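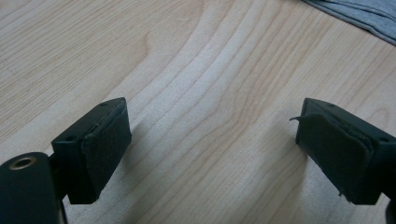
*Figure 1. Work table, pale wood veneer, with a piece of grey knit fabric.*

## Progress report to the Ebrahimi fund: textile sorting and repair room, Tusley

Period covered: from the opening of the room until the end of August

### 1. Summary

In this period we have moved the sorting work from the corridor into its own room, bought the tables, and started the regular folding and repair of donated clothes. The grant of 3,000 pounds is spent, except for a part of the money for lighting, which is explained in section 5. The work is later than we planned by 2 weeks. The reason is the delivery of the tables, and we have not lost any of the planned activities because of it.

### 2. The room and the tables

In the application we described long tables with a plastic top. After visiting the workshop of Zoserlow we changed this and ordered tables with a pale wood veneer. We informed you about the change in spring and you agreed by letter. The price was the same.

The table in Figure 1 has the finish we chose. It is smooth and slightly glossy, and the grain is quite strong, with long curved bands and an arch in the middle. Two persons in the team were worried that such a pattern would make it difficult to see small marks and threads on the table. We have now worked on it for a full period and we can say that dark threads are easy to see. Light beige threads are more difficult, and for these we pass the flat hand over the surface before a new garment is put down.

The gloss has one disadvantage. When the light comes from the ceiling, it reflects from the table and is tiring for the eyes after some time. We turned two of the tables by a quarter and it became better, but not completely good.

Knitted fabric moves well on this surface. On the old tables in the corridor the edge was rough and it pulled the loops out of soft jerseys, and we had to put some pieces in the repair box which had arrived without damage. Since the move we have not recorded such a case.

### 3. Sorting and folding

The garments are now sorted by fabric first and by size second. Before, it was the opposite. The change was proposed by the people who do the folding, as knitted items and woven items need a different fold, and to change all the time between the two is slow.

For grey and other plain knitwear we follow this order:

1. Lay the piece flat, with the front side down.
2. Smooth it from the middle to the outside. Small creases can stay.
3. Check the lower edge and the cuffs for loose threads.
4. Fold in the sleeves, then fold from the bottom to the top.
5. Put it in the box for its size, or in the repair box with a paper note.

The third step takes the most time. A soft knit does not lie straight at the edge, it makes waves, and a small hole can be hidden in a fold. We ask everybody to open the edge with both hands before they decide.

We fill 11 boxes in a normal week. Each box is closed, marked with fabric and size, and kept on the shelf by the door until the collection by Clodatia.

### 4. Repair

The repair part started slower than the sorting. In the application we promised 80 repaired garments before the end of the year. We still believe that this number is possible, but most of the repairs so far were simple ones, such as buttons and open seams. Knitted pieces with holes are waiting, as we need wool in suitable colours. Medium grey is the colour we miss most. We have asked Clodatia if they can give us their ends of yarn, and the answer was positive, but the parcel did not arrive yet.

We would like to ask that the repair of knitwear is counted separately in the final report. One hole in a jersey can take the same time as many buttons, and the total number alone does not show this.

### 5. Money

The tables and the boxes are paid in full. The invoice from Zoserlow is attached to the paper copy of this report. The money for lighting is only partly used. We bought the ceiling lights, and then decided to wait with the smaller lamps until we know better how the tables reflect. We ask for your permission to keep this amount until the next period and to use it for lamps with a soft cover, which can stand at the side.

### 6. Problems and next steps

The wood finish needs more care than the plastic one. Water must be dried at once, and the steam iron is not allowed on the tables. We have put the iron on a separate board near the window. There was no damage to report at the time of writing, but we will check the edges of the tables again before winter, when the room is heated.

In the next period we want to finish the waiting knitwear, place the side lamps, and write the folding order on one page so that it can hang on the wall. If the fund wishes to visit, mornings are the best time. The sorting is done from 9.30, and after lunch the room is mostly used for repair.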